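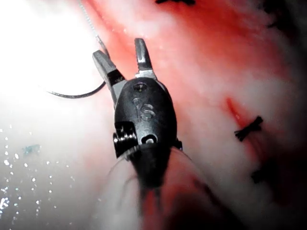
Visit to the Rivadeneyra training lab

In May I had the chance to spend one day at Rivadeneyra, where a small team is collecting examples of suturing for a learning system. I work with industrial arms, mostly for packing, so many things were new for me. I write this report for our group and for the people who asked me how it was.

The lab is on the second floor of an old office building, behind a dentist supply company. We were 6 visitors. Lamisi Frimpong, who leads the collection work, met us at the door and gave us coats and shoe covers. She talked very fast and I did not catch every word, so please excuse small mistakes.

The main room has two stations, named Drumby and Bilus. Each one has a console, where the operator sits, and a patient side, where the instruments work on tissue. Small cameras are mounted near the wrists of the instruments, and this was the part I wanted to see most. On the monitor the jaws and the curved needle are very large, and you can see small serrations on the metal. The tissue shines a lot, and in some directions the reflection turns one side of the picture almost white. I asked if they remove such recordings. Lamisi said no, they keep them, and the glare is written in the notes of the episode.

One episode is one stitch, from picking up the needle to cutting the thread. The operator presses a pedal at the start and again at the end. A good session gives 60 episodes, but after lunch the number is usually lower. The knots from earlier stitches stay in the tissue, so the system also learns with old thread in view. I had expected a clean piece for every stitch, which would be very expensive.

Lionel Joly showed us the labeling. He marks each episode with short phases: reach, grasp, drive, pull, tie, cut. When the needle slips, he marks this too, and also the moment when the operator begins to correct it. These corrections are the most wanted examples. In the first months they threw away every failed grasp, and the model trained on this data did not know what to do when the needle turned in the jaws. Now they ask the operators to continue and repair.

In the afternoon I could sit at Drumby for a few minutes. My stitch was terrible. It took me much longer than the 65 seconds that Lionel gave as a normal time, and the thread was caught twice. He saved it with the tag "novice".

We did not see the learned policy running. It is tested at another site, Carnine, and visitors are not allowed there at the moment. I also could not get a clear answer about how they compare operators with different styles, for example left-handed ones. Lamisi promised to send me their labeling guide, and I will share it when I have it.

If you go, bring a sweater. The room is kept cold, and the chairs at the labeling desks are directly under the air outlet.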